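Gremico Opens Westgate Robotics Lab to Visitors for an Afternoon of Live Demonstrations

WESTGATE – Gremico opened its robotics lab to the public in July, with live demonstrations of robot arms handling soft household items and a question session with the engineering staff. About 200 people came through between 1 p.m. and 6 p.m., among them students, local employers, and families from the Westgate area.

It was the first open day at the site since the company moved its manipulation work there from the Hiebert building. Visitors were taken through in small groups, with a stop at each bench. Children under 12 had to be with an adult, and bags and coats were left at the front desk.

The main demonstrations dealt with things that bend, fold, and change shape when they are picked up. Plastic bags and cloths are common in homes and stockrooms, and they remain hard for robots to handle. A rigid box keeps its shape in the gripper. A bag may end up in a different shape each time, and thin film can be difficult for a camera to read.

Staff showed how a person guides a pair of arms by hand through a task while the system records the motion. The recordings are then used to train the software that runs the arms on its own. Gremico calls this software Skistine. The current version was trained on 730 recorded sessions, and the company plans to reach 1000 before the next release.

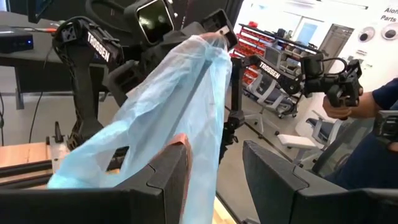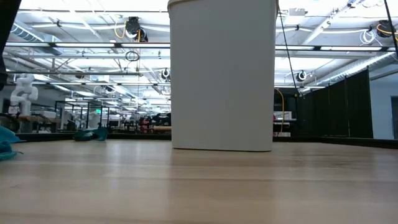

Demonstration day at Gremico's Westgate lab. First photo: a light-blue plastic bag held by a robot gripper. Second photo: a light gray container and teal cloths on a worktable.

Groups spent 7 minutes at each bench, with time set aside for questions at the end of the tour. Many of the questions were about speed. Engineers explained that the arms are run slowly during early training and that the pace is raised only after a task can be repeated reliably. Other visitors asked how the software deals with a dropped item, what happens when two cloths overlap, and whether the same recordings can be used on a different model of arm.

A short talk on careers was given twice during the afternoon. It covered technician, software, and operator positions. Operator positions do not require a degree, and training is provided on site. Open positions at Westgate are posted on the Gremico website.

Gremico plans to hold a second open day at the same location later in the year. Registration will be free, but places in the guided groups will be limited. Schools and community groups that would like a separate visit can request one through the contact form – please include the size of the group and any access needs. The lab is on the ground floor and has step-free entry from the parking lot.

About Gremico
Gremico develops software and training methods for robot arms used in everyday handling tasks. The company's offices are in the Hiebert building, and its robotics lab is at Westgate.

Media contact
Gremico Press Office, Hiebert building
Interview requests and photo inquiries can be sent through the press page of the company website.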